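Fixing a knit cover that snags on the gripper

Our Leva gripper wears a knit sleeve to keep its knuckles from scratching the Folex watch samples. On Thursday a fold slid toward the fingers, the jaws closed on it, and the motor faulted at cycle 145. The watch was fine. The sleeve has a new hole.

Hit the e-stop, cut power, and wait 18 seconds before reaching in. Open the jaws by hand. Don't yank; yarn wins.

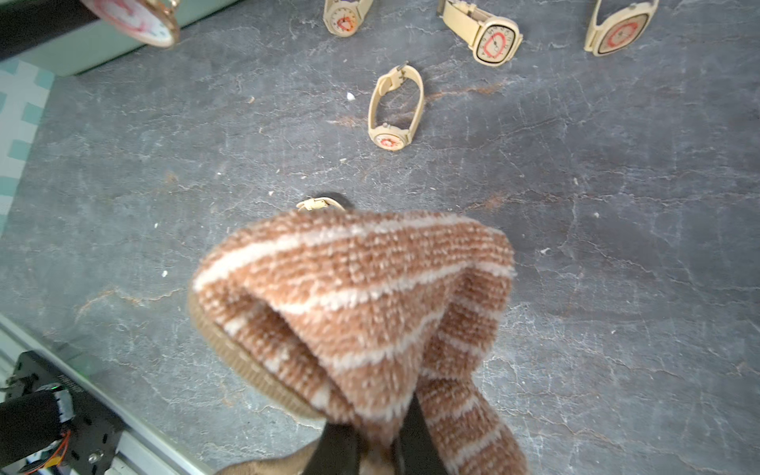
Striped cover on, fingers down, cream watches waiting.

Roll the knit back until both fingers are clear, then pin down any loose folds. Run 200 empty cycles at low speed. If it creeps again, get a tighter sock.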